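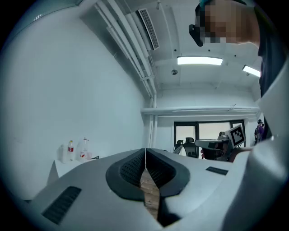

Waldemar Śliwiński
December

I spent most of Thursday on masking, the least interesting part of visual tracking and the part that keeps costing me days. The tracker takes the wrist view from a handheld gripper and works out where the gripper is, one pose per frame, so that the motion can be replayed on an arm later. It picks out corners, follows them from frame to frame and solves for the camera. The trouble is that half the corners it likes best don't belong to the room. The gray housing takes up the whole lower half of the view, and it moves with the camera, so to the solver it looks like a large object that never goes anywhere. The black lips in the middle are worse. Their inner walls have a fine grid texture, and a corner detector will take a fine grid over a white wall every time.

Until this week we had a mask for the housing and nothing else. It was a polygon I drew by hand in the spring, saved as a list of points, and it covered the top edge of the housing badly because the edge is an arch and I had used straight segments. The string that hangs down the middle of the opening was masked by accident, because it happened to fall inside the polygon.

I've replaced the polygon with a bitmap. The tool that makes it is called Prinis. It takes a pile of frames from different rooms and keeps the pixels that hardly change between them. With 200 frames the result has ragged holes wherever the housing picks up light from above. I close the holes, grow the outline by 15 pixels and save it next to the lens calibration. The two files have to travel together. If somebody refits the lens or swaps the housing, the mask is void, and the loader now refuses to start if the dates don't match. I expect complaints about that.

The opening needed a separate decision. You can see a bit of the table or whatever else is under the gripper through the gap at the bottom, and that bit is real world, so in theory it should help. In practice it's a thin strip surrounded by things that move with the camera, and when the lips close it disappears. I masked the lot. The policy still gets the full image, of course, since what is between the lips is exactly what it needs to look at. Only the tracker wears the blinders.

People are the next item. Anyone standing close to the gripper can fill a corner of the view, and anyone walking through the back of the room gives you a handful of good corners that all agree with each other and are all wrong. The outlier rejection copes with one person at a distance. It copes less well when somebody leans in, because a dark sleeve near the lens covers a lot of pixels and moves slowly. I tried running a person detector on the frames before tracking. It works on faces and upper bodies and misses sleeves. It also doubled the run time, so for now it's behind a flag and off by default.

What carries us through most of this is the marker board. When it's in view the solver has something with a known size, and the scale stops wandering. I used to use it only at startup. Now any frame with a clean detection adds a constraint, weighted by how large the board appears, and a small, tilted board far down the room counts for very little. That weighting took me two tries. On the first I had the sign of the tilt term backwards and the solver trusted the board most when it was nearly edge-on.

I reran Janda, our oldest set of recordings, with the new mask and the new weighting. It has 691 clips. Before, the ones that failed were mostly rooms with plain walls, where the tracker had nothing to hold on to and fell back on the housing. Most of those now either track properly or fail right away with a message saying there were too few points. I prefer the second kind of failure to what we had, a smooth path that went nowhere near the truth and got through every check I'd written.

There are 2 things left on the list. The ceiling lights still cause trouble when the exposure shifts, because their edges grow and shrink by a few pixels and the tracker reads it as motion toward the ceiling. I have a patch that drops saturated regions, but it also drops windows, and window frames are some of the best features we get. The other is distortion near the rim of the lens. Straight pipes come out bent there even after I undistort, so the calibration must be off toward the edge. I'd been discarding the outer ring and would like to have it back.

Sadowski is the next set to rerun. I'll start it tonight and look at the logs in the morning.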